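Call for Participants: When Would You Have Pressed Stop?

Vevholm is looking for 16 people to spend two paid sessions with us at our Skelby building, watching robot arms do a rather dull job and telling us when something looks wrong. You don't need to know anything about robots. If you have worked in a lab, a commercial kitchen, a print shop, a warehouse, a dental office or any other place where thin and breakable things get moved from one spot to another all day, we would especially love to hear from you.

What happened

Last winter we had a fault on the Clovamau line, and I would like to be open about it, as it is the whole reason for this study. One of our two-finger grippers was lifting clear plates out of a rack. It closed on a plate that was sitting slightly crooked, the controller read the extra resistance as a normal grip, and the fingers kept on closing. The plate broke. The arm then carried on with its program as though it were holding a whole plate, and it made four more trips before the operator on shift hit the stop button.

She was not hurt, and I'm very glad to be able to write that. But she was standing close by with her hands near the guard, and there were sharp pieces on the table and on the floor. When we sat down together afterward she told us something that has stayed with me ever since. She had felt uneasy well before the plate broke. The arm had hesitated a little on its way down, in a way it usually didn't, and she had her hand halfway to the button and then took it back, thinking she would look foolish if she stopped the line for a feeling.

We went back through the log for that line after that. It covers 632 runs, and in 55 of them the gripper met the rack or a plate in a way it should not have. Most of those did no damage at all and went by without anyone writing them down. The controller has been changed (it now checks finger position as well as force, and it will not travel if the two disagree), and the guard has been moved back. What we haven't fixed is the other half of the story, the part about the hand halfway to the button, and that is where you come in.

What you would be doing

You'll sit at a desk with a screen and a large red button. The screen shows a simulated version of the work cell, with two arms over a table. Some runs will go just as they should. Others have a fault built into them, and we won't tell you beforehand which ones or how many. When you feel that you would want the arm stopped, press the button. Afterward one of us will go back over the run with you and ask what you noticed. "I don't know, it just looked off" is a perfectly good answer and we have heard it from people with twenty years on the floor.

You will not be near a moving arm at any point. Everything in the study takes place in simulation, and the hardware at Skelby is in a separate, locked room.

There are two sessions of three hours each, with a break in the middle, coffee and tea, and a decent lunch. The second session is a week after the first, at the same time of day. We run on weekdays and can also offer Sunday for people who can't get away from work.

What you get

We pay 500 dollars for the two sessions together. If you need to leave partway through, you will be paid for the part you have done, and you don't have to give a reason. Parking is free behind the building, and we will cover bus or train fare if you keep the ticket.

Who can take part

You should be 18 or over and comfortable looking at a screen for up to forty minutes at a stretch. Glasses and contacts are fine. We use the colors of the storage bins in some of our questions, so please tell us if you have trouble telling green, blue and yellow apart – it won't rule you out, we'll just give you a different set of questions. The room has step-free access, and the desk can be raised or lowered.

We can't take current Vevholm employees, or anyone who worked for Phan on the original gripper installation. I'm sorry about that, as several of you have already asked very kindly.

What we record

We keep the times of your button presses and an audio recording of the conversation afterward. There is no video of you. The audio is typed up, names are taken out, and the recording is then deleted. Nothing you say goes to your employer, and the operator from the Clovamau line has read this page and is happy with how it tells her part.

How to sign up

Write to Nawal Amrani at the Skelby front desk, or leave a message with reception and I will call you back, usually in the late afternoon. Please say a little about the kind of work you do or used to do, which days suit you, and whether there is anything you can't eat. No résumé is needed. If you aren't sure whether you'd be suitable, write anyway and we can talk it over.

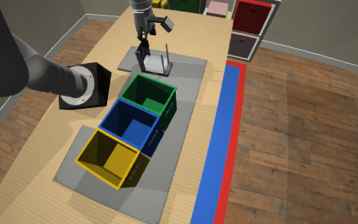
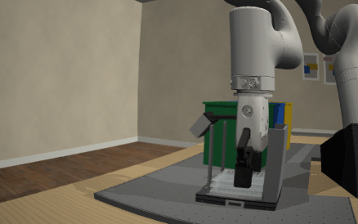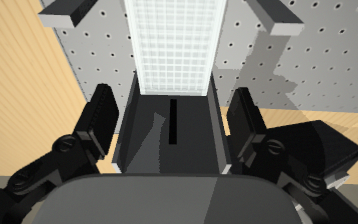 Views inside the simulated work cell. The bins can be seen in the first two.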